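Linix publica la versión de restauración de «Punberg», la aventura educativa de geografía

El juego vuelve a funcionar en sistemas operativos actuales, con los textos originales, un atlas revisado y un modo de aula para partidas por turnos

Skunthorpe, diciembre. El estudio Linix ha puesto a disposición del público la versión de restauración de «Punberg», aventura de persecución y consulta geográfica concebida para ordenadores domésticos con unidad de disquete. El programa se distribuye como descarga para Windows, macOS y Linux, sin conexión permanente y sin compras dentro de la aplicación. La edición conserva la estructura de la original: el jugador recibe un expediente, viaja entre ciudades, interroga a testigos y debe completar una orden de detención antes de que venza el plazo del caso.

La restauración parte del código fuente en ensamblador y de dos juegos de disquetes maestros conservados por la autora del diseño, Jeanine Van Loon. Uno de los juegos presentaba sectores ilegibles en el disco de datos, de modo que las tablas de pistas se reconstruyeron por comparación entre ambas copias y con el listado impreso que acompañaba al código. El resultado contiene 901 pistas de texto, todas ellas presentes en la edición original. Linix no ha añadido pistas nuevas al modo clásico.

«El criterio fue no corregir el comportamiento del juego, ni siquiera cuando resulta incómodo», explica Salvador Cordeiro, responsable técnico del proyecto. «El reloj sigue descontando horas al abrir el cuaderno de sospechosos. En su momento fue una decisión de diseño y está documentada en los comentarios del código. Quien prefiera otro comportamiento puede activarlo en el menú de opciones, donde figura desactivado por defecto.»

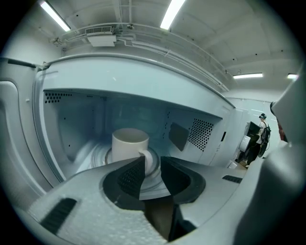
El motor se ha reescrito en C y separa la lógica de la presentación. La lógica avanza a pasos fijos, lo que permite reproducir una partida completa a partir de la semilla inicial y del registro de entradas. Esta característica se utilizó durante las pruebas para cotejar el nuevo motor con el original ejecutado en emulador. En los casos en que ambos divergían se dio prioridad al original, salvo en un desbordamiento aritmético que impedía cerrar el último expediente si el jugador acumulaba más de 300 horas de viaje. La corrección de este error puede desactivarse.

La presentación admite escalado por múltiplos enteros y ofrece dos paletas: la de dieciséis colores de la edición comercial y la de cuatro colores que se empleó en la versión de demostración. No se incluyen filtros de suavizado. El sonido reproduce las melodías del altavoz interno mediante síntesis de onda cuadrada, con control de volumen independiente para los efectos y la música.

Atlas y contenidos geográficos

La edición original se vendía con un atlas en papel, imprescindible para interpretar las pistas sobre monedas, banderas y ríos. Linix ha digitalizado el ejemplar de Mafalda Garcia, redactora de la primera traducción al español, y lo incorpora como documento consultable desde el propio juego y como archivo independiente para imprimir. El atlas ocupa 93 páginas y puede abrirse sin que corra el tiempo de la partida.

Parte de los datos ha dejado de ser válida por cambios de fronteras, de denominaciones oficiales y de moneda. El jugador dispone por ello de dos modos. El modo clásico mantiene los datos de la época y los identifica como tales en la pantalla de inicio. El modo revisado sustituye las entradas afectadas y adapta las pistas correspondientes, con una nota en el cuaderno que indica el dato anterior. Las partidas guardadas en un modo no pueden abrirse en el otro.

La revisión de los textos ha corrido a cargo de Judite Patrício. Se han corregido erratas de la traducción inicial, entre ellas tres topónimos con grafía incorrecta que hacían imposible responder a la comprobación de seguridad sin copiar la errata del atlas. En el modo clásico se aceptan ahora ambas grafías.

Modo de aula

La principal incorporación es el modo de aula, desarrollado sobre el sistema de semillas. El docente genera un código de caso y lo facilita a los grupos; todos reciben el mismo expediente, el mismo itinerario del sospechoso y los mismos testigos. Al finalizar, el programa produce un informe en texto sin formato con las ciudades visitadas, las consultas al atlas y las horas consumidas. El informe se guarda en el equipo local y no se transmite a ningún servidor.

El modo incluye 28 casos preparados, ordenados por dificultad, con una hoja de orientación para cada uno. Las hojas indican los conceptos geográficos necesarios y la duración estimada de la sesión, pero no la solución, que se entrega en un documento aparte protegido por contraseña.

«Los casos cortos se pueden cerrar en una sola clase», señala Florêncio Garcia, coordinador de contenidos didácticos. «En los largos hemos previsto un punto de guardado por grupo, porque el original solo admitía una partida por disquete y eso obligaba a repartir copias.»
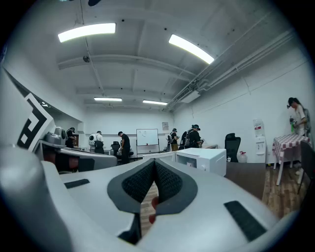

Departamento de Comunicación de Linix

Compatibilidad y archivo de partidas

La aplicación puede leer partidas de la edición original a partir de imágenes de disquete en formato bruto. La importación conserva el rango del investigador, los casos cerrados y el nombre introducido por el jugador, limitado a doce caracteres. No se admiten las partidas de la versión de demostración, cuyo formato carece de suma de control. La exportación en sentido inverso está disponible como función experimental y se ejecuta desde la línea de órdenes.

El juego puede manejarse íntegramente con teclado, con la misma asignación de teclas que la edición original, o con ratón. Se ha incorporado compatibilidad con lectores de pantalla en los textos de testigos, el cuaderno y el atlas. Las animaciones de viaje pueden omitirse sin efecto sobre el reloj.

Linix publica además el código del nuevo motor con licencia libre. Los gráficos, los textos y la música quedan excluidos de dicha licencia y siguen sujetos a los derechos de sus autores. El repositorio incluye las herramientas empleadas para extraer las tablas de datos y la documentación del formato de disco.

Disponibilidad

La versión para ordenador ya puede descargarse desde la tienda de Linix. Los centros educativos pueden solicitar una licencia de aula, válida para todos los equipos del centro, mediante el formulario de la sección de educación. Los textos están disponibles en español, inglés, neerlandés y portugués, y el idioma puede cambiarse durante la partida salvo en la comprobación de seguridad.

El estudio trabaja en la restauración de «Sisay», segundo título diseñado por Van Loon, ambientado en rutas comerciales marítimas. El proyecto se encuentra en fase de recuperación de datos y no tiene fecha de publicación.

Acerca de Linix

Linix es un estudio de desarrollo con sede en Skunthorpe dedicado a la restauración y adaptación de programas educativos y juegos de aventura. Su catálogo se distribuye en formato digital.

Las solicitudes de copias para prensa, capturas de pantalla y entrevistas se atienden a través del Departamento de Comunicación. Debe indicarse el medio, el sistema operativo y el idioma de la copia solicitada.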